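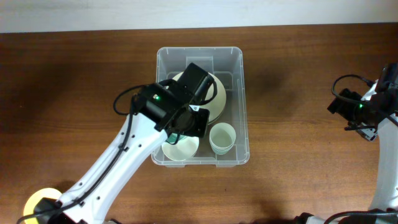
Reviews > Clubs and Classrooms > Robot Arms

Jevmont Tabletop Pair: a term of washing-up practice

Tuesday, August 17, 2021 | by the Hastden Robotics Club desk | 14 comments | 87 shares

Our student project this year was to get two robot arms to handle crockery, an ambition most of the members have yet to show at home. The club bought the Jevmont pair in January for £2,623, which is a lot of cake sales, and we have been putting cups and plates in and out of a clear plastic tub ever since.

Setting up

The manual is a translation of a translation and assumes you already own a better manual. Allow a weekend. The arms themselves are solid, the joints are quiet, and the little green lights are very reassuring until you learn that they stay on during a sulk.

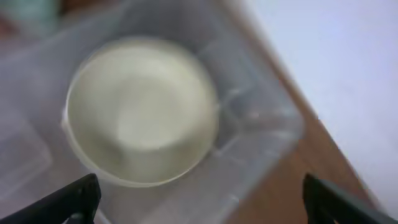 Picking things up

Cups are fine. Plates are a misery. A shallow plate lying flat in a tub gives the fingers very little to get hold of, and our students rewrote the approach angle so often that the file is now called final_final_plate. Clear plastic doesn't help either, as our software regards it as a rumour. 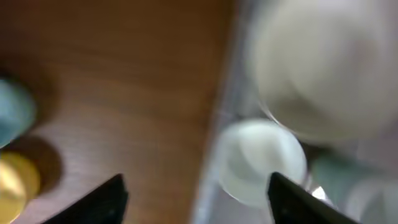 Wrist camera view, with the edge of the tub between the fingers.

The wrist cameras are the weak point. Move the arm at any speed and the picture smears, so we slowed everything to the pace of a Sunday driver. The Plasturholm finger pads, sold separately of course, grip well enough on a paper cup,
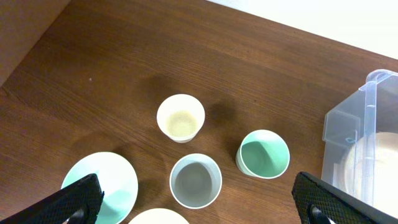
though you do have to go easy on the closing force, and the setting for that lives 2 menus down under "Comfort". We did look at the Kaczorowski kit, which has a nicer app and would have saved us around £2,000, but it comes with one arm and our lot had already written the code for a pair.

Would we buy it again? Yes, with a spare set of pads and a lot more paper cups. Four stars, one withheld for the manual.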